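We use cookies to remember your login and keep the tracker running. By continuing you agree to our cookie notice. Accept / Manage settings

Ticket: Tray station stops mid-job, and can we please agree on a rule for stacked trays
Project: Gramby tray handling
Opened by: Orla Ó Riain
Opened: 14/06/2026
Status: Open, waiting on wording
Watching: Erick Langat, Reijo Manninen, Karthikeyan Bhat

What's going on

Hi all, me again. The arm at the tray station keeps going into a protective stop while it's lowering toward a tray, and I've now had enough of these that I'd like to sort out the cause and the rule at the same time. I know that makes for a long ticket. Get a coffee.

The short version is that the job runs fine when every tray sits flat on the table by itself. When one tray rests on the rim of another, the arm comes down to the height in the recipe, meets metal earlier than it expects, and the force limit trips. Which is what the force limit is for! I have no complaint about the stop. My complaint is about what we've all been doing after it, me included.

What we've been doing (own up, everyone)

The habit has been to clear the stop at the pendant, jog up a little, nudge the tray by hand and press resume. Some people pause the program before they reach in and some people don't. I watched myself not do it last week and felt pretty silly, because I wrote the cell card that says you have to.

The other habit is raising the force limit "just for this run". I looked through the change notes and found 2 spots where the limit had been raised and not put back. One of those was mine as well. So this isn't me wagging a finger, I'm in the same boat.

What I tried

Step 1. Put the force limit back to the value on the cell card and saved the recipe under a new name so I could tell them apart. Ran the job with trays side by side, nothing touching. No stops.

Step 2. Same recipe, one tray leaning on the rim of its neighbor. Stopped on the way down, as expected. Cleared it properly this time, with the program paused and the pendant in my hand, before I went anywhere near the table.

Step 3. Raised the approach height by 5 mm. It got past the raised rim but then closed too high on the flat trays and slid off. I put it back. I don't think there's one height that suits both, and I'd rather we quit hunting for it.

Step 4. Checked the tool offset, in case somebody had swapped fingers and not told the controller. Offset matches the sheet. Fingers are scuffed but they close square and I can't find any play in them.

Step 5. Slowed the last part of the approach. The stop is gentler, and the treats don't hop around as much, but it still stops. I've left this change in because I like it. Shout if it wrecks your cycle time.

Step 6. Went through the wrist camera view before each pick, which I'll admit I'd been skipping. The overlap is easy to spot from up there: the square gold tray is up over the edges of the darker ones on both sides, with an orange cookie peeking out from under its rim at the upper left. Anybody looking at this would hold the pick. 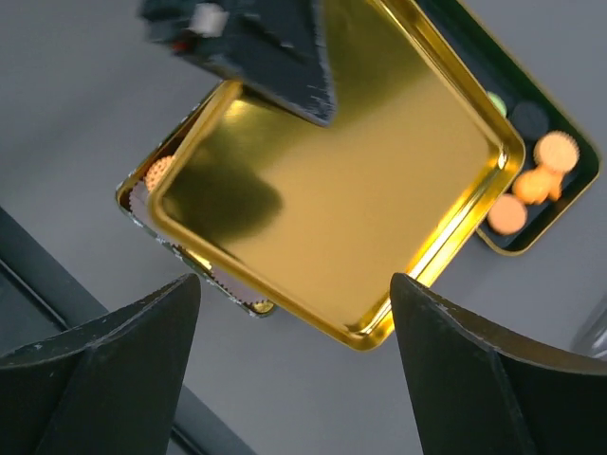

Step 7. Moved the trays apart by hand (paused first, yes) and reran with the slower approach. Clean run. I'm calling that the cause: a stacked tray, and a recipe that assumes a flat one.

What I'd like the rule to say

Please pick holes in this. I've tried to keep it short enough to go on the cell card.

- Look at the wrist view before the first pick. If any tray is resting on another, don't start.
- Pause the program before a hand goes over the table, even for a tiny nudge.
- After a protective stop, find out what it touched before you resume. Write one line in the log.
- The force limit stays at the card value. If you need a different one, make it a named recipe and get a second person to sign off.
- Same goes for the gripper force – no quiet changes.

I'd also like the vision check to refuse a pick when rims overlap, but that's a bigger job and I don't want the rule to sit around waiting for it.

Comments

Erick Langat: Fine with all of it apart from the log line. If I get 4 stops in one setup session I'm not writing 4 lines that say the same thing. Can we say one line per cause?

Orla Ó Riain: Yep, one line per cause works. Changing it.

Reijo Manninen: The slower approach is OK for me. Please put the speed in the recipe and not in the global settings, it affected my other job this morning and I spent a while wondering why everything looked sleepy.

Orla Ó Riain: Oh no, sorry! Moved it into the recipe and put the global one back. Can you check yours when you get a minute?

Reijo Manninen: Checked, back to normal.

Karthikeyan Bhat: On the second person for the force limit, does that have to be somebody trained on this cell, or anyone in the room? I would write it down. Also the risk assessment still quotes the old approach speed, so that page needs a new revision before the card gets reprinted. I can do the page if you send me the recipe name.

Orla Ó Riain: Trained on this cell, good catch. The recipe is gramby_flat_slow. I'd love it if you took the page, thank you. I'm holding the card until your revision is in, and until then the old card stands and so does the old limit – please leave it alone, everybody.

Erick Langat: Do we want the overlap check as its own ticket?

Orla Ó Riain: Yes please, open it and link it here. Diarmuid Noonan did something similar for bin picking, so add him as a watcher.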